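How to Budget for a Robot Hand Without Blowing It on the Hand

I made my first equipment plan on the back of a Zonley catalog, and it had one line on it: the hand. Don't do that! Start with the jobs. We wanted table work (cloth, napkins, place settings), so five fingers went on the list before I looked at a single price.

Next, split your money into 4 pots: hand, mounting, spares, and the stuff you'll practice on. I put $533 into spares and wished I'd gone higher.
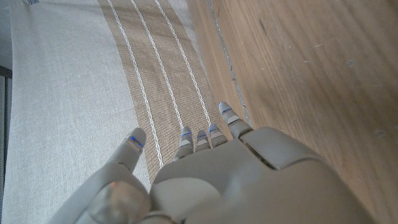

Reading time: 4 min

Test surfaces are the pot people skip. Get at least one cloth with a coarse weave next to a smooth one, and use a real wood top, scuffs and all. Mine came to very little, and I still forgot to write it down.

Then call for quotes. Ask Lekham, Revura, whoever you like, the same things: what does one replacement finger cost, how long does it take to ship, and is the wrist adapter included? One quote I got was good for 31 days, so have your approvals lined up first.

Last step, hold back nearly $1000 for cables, adapters and freight. I spent all of mine by December.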